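Section 4 - Power, water and the kitchen bench
Updated 6 Jun 2020. Replaces the stapled pages in the drawer, bin those.

Read sections 1 to 3 first if you haven't. You need the gate key and the shed key for this part. Do the steps in order. Most of the phone calls Nandini gets are from people who started with the water.

## 4.1 Turning the power on

1. Open the shed. Light switch is on the left, works off the battery so it should come on even with everything else off.
2. Check the battery display. Green or amber is fine. Red, stop and go to 4.6.
3. Main isolator to ON. Big red handle, needs a proper shove.
4. Wait for the inverter to stop clicking. Don't touch anything while it's clicking.
5. Walk up to the cabin and open the switchboard behind the hall door.
6. Main switch up, then lights, then power points, then pump. Leave hot water OFF for now.
7. Fridge on at the wall. Leave the door shut until it's cold, overnight is best.

**Note:** the hall and bunk room lights are on the 12 volt circuit and don't go through the switchboard at all. If they're on and nothing else is, the inverter has tripped.

**Caution:** do NOT open the grey box next to the inverter. Nothing in there for you. Toon De Haan did the wiring and he's the only one who goes in it.

## 4.2 Water

The header tank holds 400 litres. Sounds like a lot. Isn't, with a full cabin.

1. Look at the float marker on the side of the tank. Marker up high = full.
2. If it's low, open the green tap at the bottom tank and start the pump from the switch in the laundry. The pump is a Bednárik, loud for the first bit then settles.
3. Run it for 30 minutes, then check the marker again. Set a timer on your phone. It does not stop by itself.
4. Pump off, green tap closed.
5. Open the kitchen cold tap and let it run until it stops spitting. Brown at first after winter, let it clear.
6. Same for the bathroom basin and shower.
7. Check under both sinks for drips. Torch is on the hook.

**Note:** drinking water is the small tap beside the main one, with the filter on it. New filters are on the laundry shelf. Write the change date on the cartridge in texta, last one wasnt marked.

**Caution:** if the pump sounds high and whiny it's sucking air. Off straight away. Check the green tap is open, and that there's water in the bottom tank.

## 4.3 Hot water

1. Only after 4.2. Tank must be full of water before the element goes on.
2. Open the hot tap in the kitchen. Steady flow, no air, good. Close it.
3. Hot water switch up at the board.
4. Go and do something else for a while.

The heater is a Latska, set lower than you might be used to. Please leave the dial. Short showers, one after the other is better than spread over the evening.

## 4.4 Kitchen bench

There's no full-size oven. Cooking is the gas burners, or the toaster oven, or the barbecue outside if there's no fire ban on. Check the ban before you light anything, the number is on the fridge.

Inverter can't run everything at once. Rule for the bench is one heating thing at a time. Kettle OR toaster oven OR iron. Not two. Phones, radio, laptop, all fine whenever.

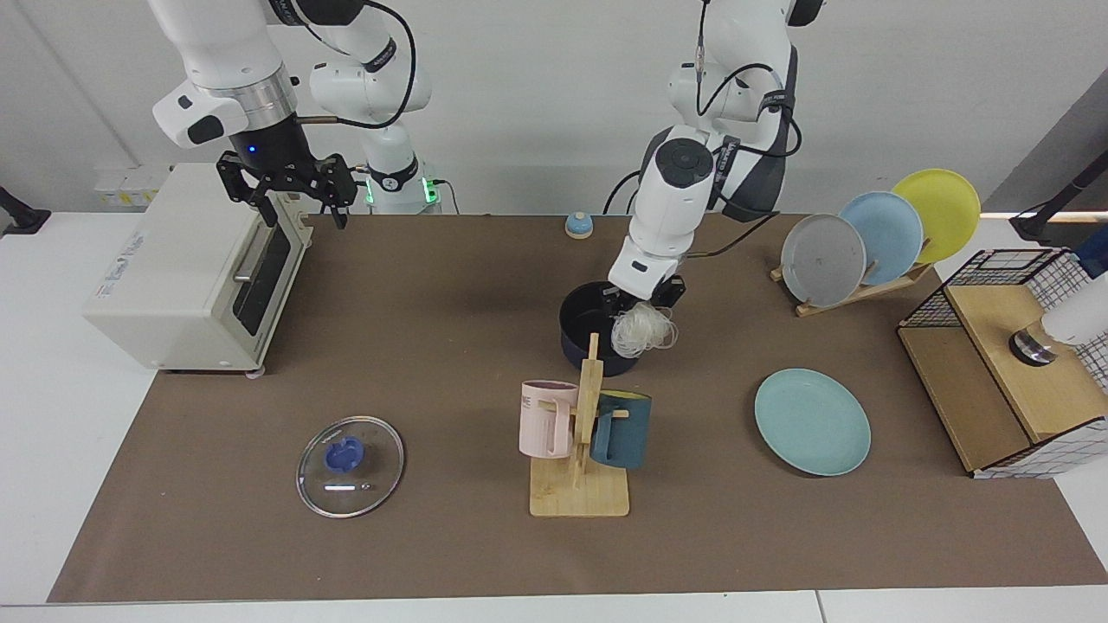

*Fig. 4a - Toaster oven. Handle runs along the top of the door.*

1. Before plugging in anything that heats, look at the battery display repeater by the pantry. Amber or better.
2. Hot water switch off at the board while you cook. Back on after.
3. Clear space on both sides of the appliance and behind it. No tea towels, no bread bags.
4. Plug straight into the wall. No power boards, no double adaptors.
5. Preheat if the recipe wants it, but keep it short. Small oven, heats up fast.
6. When finished, off at the dial and off at the wall. Then let it cool before you wipe it or shift it.

**Note:** cook the slow things in the daytime when the panels are working. Roast at lunch, sandwiches at night. Works better than you'd think.

**Caution:** the door glass and the top get hot. Mitts are in the second drawer. Kids away from that end of the bench.

**Caution:** the socket marked 15 amp on the verandah is for the welder and the caravan lead. Don't file the plug down to make something fit, and don't run a kitchen lead out to it.

## 4.5 Gas

1. Bottles are outside the kitchen window. One on, one spare.
2. Turn the bottle valve on slowly. Sniff. Soapy water on the joint if you're not sure - bubbles mean a leak, turn it off.
3. Open the window over the sink before lighting.
4. Push and turn the burner knob, hold the lighter to it, keep holding the knob in until the flame stays.
5. Bottle off at night and whenever you go out.

If you swap to the spare, tie the red tag on the empty and tell Nandini, so one gets brought up on the next trip.

## 4.6 When it doesn't work

- **Everything off, shed light on.** Inverter tripped. Unplug all the heating things, isolator OFF, count slowly, isolator ON, wait out the clicking.
- **Trips again.** Something's still plugged in. Usually the heater in the back room. Check behind the bed.
- **Battery red.** Don't reset. Lights and fridge only untill the panels catch up. Cloudy week, use the generator, see section 6.
- **One power point dead.** Safety switch. Push it back up once. If it drops again leave it down, and put tape over the socket.
- **No hot water.** Did you put the switch back on after cooking?
- **Pump runs, no water.** Green tap.
- **Smell of gas.** Bottle off, windows open, everyone out. No switches. Ring from the road.

Ring Nandini Shetty first for anything to do with water or gas, Toon for anything electrical. Numbers inside the pantry door. Reception is best at the Clanine gate, patchy on the verandah, none in the kitchen.

Shutdown steps are in section 5. If you're the last group before the December bookings, do the long version, including the filter.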